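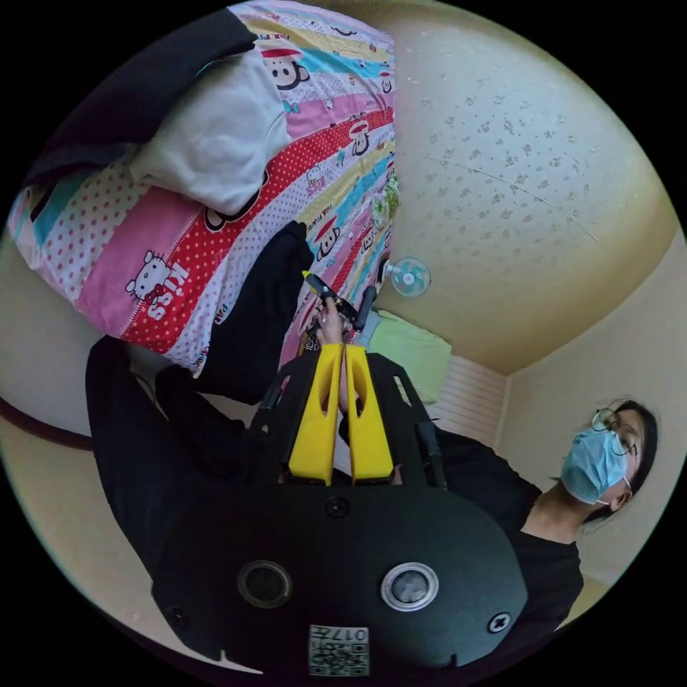
Trondoser Hand-Held Gripper, Two-Unit Kit: Review

Reviewed by Hemant Khurana

We used the Trondoser kit from April on to gather household demonstrations for a manipulation policy, mostly bedroom work: folding, moving garments, clearing a bedspread. The total came to 1431 episodes from 2 operators.

Build. The yellow fingers have hollowed-out inner faces and flex enough to pick up thin cloth. Replacing a pair takes 3 minutes. The black housing is bulky – on low beds it touches the mattress before the fingertips do.

Optics. The fisheye view is wide enough to keep the fingers, the bed and much of the ceiling in one image. Speckled ceilings tracked well. Plain walls did not, and Jitendra Srivastava, who ran our pose checks, rejected more episodes there than anywhere else.

Software. Export is slow and the logs are terse. The Mondier kit we used before it was faster, with worse timestamps.

Rating: 3 out of 5. Buy spare fingers with it.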